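Sharing a bench with a robot arm: what good practice asks of the laboratory

Small robot arms have moved out of the fenced cell and on to the ordinary workbench. In universities, test houses and small workshops they now stand within reach of the people who programme them, often beside a keyboard and the papers of the day. The rules that govern them were mostly written with the factory in mind, and laboratories have had to work out for themselves how to apply them.

The Katoleo code of bench practice, revised in October, is one attempt to set this down in plain terms. It runs to 18 clauses and applies to arms used for handling light objects at a table. It does not replace the law on machinery or the manufacturer's instructions, and it says so in its first clause. Its purpose is to settle the daily questions that neither of them answers: who may start the arm, what may be left on the table, and where the cables should go.

The code treats the arm, the tool at its wrist and the objects being handled as a single system. An arm that is acceptable with a blunt gripper may need a fresh assessment once a pointed tool is fitted, even where speed and reach are unchanged. Fikex, which operates eight benches of this type at its Chala site, now keeps one assessment sheet for each combination of arm and tool. The sheet is signed again whenever either is altered.

Particular attention is given to the space beneath the wrist. Gripper, force sensor, camera stand and cabling may all occupy a small area, and the code requires that the full path of the arm be checked at low speed with every one of them in its working position.

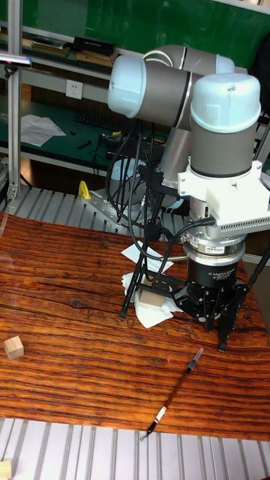 Cables, stands and small items

Clause 7 deals with cables. They should be given enough slack for the longest movement in the programme, and should be secured so that a loop cannot catch on a stand or on the fingers of the gripper. Camera supports that rest on the table should have the position of each leg marked. A support that has been moved must be reported before the next run, as the calibration can no longer be relied upon.

Wooden blocks, pens, tissue and similar light items are permitted on the work surface where they form part of the task. They are to be entered on the task sheet before work begins. Personal belongings and drinks are excluded at all times.

Keeping a record

During the trial period the participating laboratories logged 3486 runs. Of these, 422 were stopped by the operator before completion. The code regards an early stop as a normal event and asks only that the cause be written down in a few words. Bera, which took part from the outset, reviews its entries each month and amends the task sheets accordingly.

Laboratories wishing to adopt the code should begin with a single bench and a single task. Existing assessments remain valid until the equipment is next changed, at which point the new form applies.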